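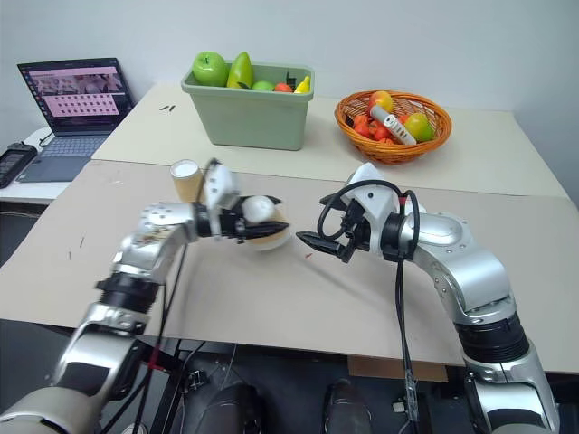
Handout 4: Travel and the Fixture in Regional Football

Reading for this session: chapter 3 of the course reader, and the Hollinden District League case file.

Background to the case

The Hollinden District League is made up of nine clubs and had 1,374 registered players in the season covered by the case file. Seven of the clubs are within an easy drive of Hollinden itself. The other two, Stivum and Istura, are not. A return trip between Stivum and Istura is 616 kilometers, part of it on unsealed road, and the two clubs met twice in the season under review.

With an odd number of clubs, one has a bye in every round. The league office treated the bye as a matter of arithmetic and assigned it by draw. Students should read the correspondence in Appendix B with this in mind. Most of the complaints sent to the league concern the bye, although the clubs often describe the problem in other terms (late starts, missing umpires, forfeits in the junior grades).

Key terms

Home-and-away season: the set of matches played before finals, in which clubs host and visit one another according to a published schedule.

Travel load: the total distance a club covers in a season, counted separately for senior and junior sides where they travel on different days.

Double-header: two or more grades played at the same ground on the same day. In the Hollinden league a double-header normally means the reserves followed by the seniors.

Forfeit: a match awarded to the opponent when a club cannot field the minimum number of players by the advertised start.

What the case file shows

The schedule was drawn up in December, before the clubs had confirmed which grounds would be available. Istura lost the use of its home ground for the opening rounds and was given away matches in their place. The club therefore began the season with four trips in a row. Its under-15 side forfeited the third and fourth of these.

Under league rules, a junior match lasts 70 minutes including breaks. Parents at Istura pointed out that their children spent far longer on the road than on the field, and several families withdrew before the midpoint of the season. The league's annual report records the forfeits but does not mention the withdrawals. The only evidence for them is in the club's own minutes.

Stivum handled the same difficulty in a different way. It hired one bus for all grades and asked the host clubs to agree to a fixed order of play. Five hosts agreed. The arrangement was paid for in its first year by a grant from the Dimaculangan Fund, and the case file ends before it is known whether the club could meet the cost on its own.

The league's response

Three proposals went to the clubs at the end of the season. The first was to split the league into two pools for the junior grades only. The second was to give the most distant clubs their bye directly after their longest trip. The third was to play some matches at Hollinden as a neutral ground – an idea that Stivum supported and Istura opposed, on the grounds that it would lose gate and canteen income.

The second proposal was adopted. Note that it required no money and no change to the rules.

Preparation for the seminar

Read the Istura minutes alongside the annual report and mark each point on which they differ. Draft a one-page memorandum to the league office recommending either the first or the third proposal. State clearly which clubs would bear the cost. Memoranda are due at the start of the seminar and should be submitted on paper.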